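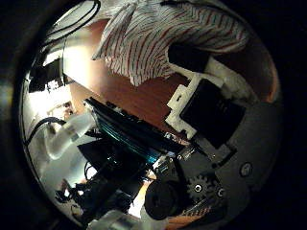 A striped white cloth on a reddish-brown wooden surface.

Home | About Us | Courses | Admissions | Hostel | News | Contact

Laskowska College of Health Sciences opens second hostel building in Derness

The Laskowska College of Health Sciences has opened a second hostel building at its Derness campus. The new building has 200 places and is meant for the students of the nursing and physiotherapy courses. The first residents will receive their rooms in May, before the summer term begins.

Until now the college had only one hostel, and many students from the Wunitz side were renting rooms in the town or traveling each day by bus. The college office informs that these students will be considered first. After them, the places will be given according to the date of application.

The rooms are for two or four persons. Every floor has a study room and a small kitchen, and on the ground floor there is a dining hall which serves breakfast and dinner. Lunch will continue in the main canteen, as before. The construction was done by the firm Flososard, which also built the college library.

Students who wish to apply should collect the form from the hostel office, next to the admissions counter. The form must be signed by the student and by one parent or guardian. It is necessary to attach a copy of the college card and 2 passport photographs. Forms sent by e-mail are not accepted.

The hostel fee is paid for 6 months in advance. It includes water, electricity and the two meals. Bed linen is not included, so students are asked to bring their own.

Students who already live in the old hostel keep their present rooms and do not need to apply again. Requests for moving to the new building can be given after the summer term has started.

Last updated: 24/04/2022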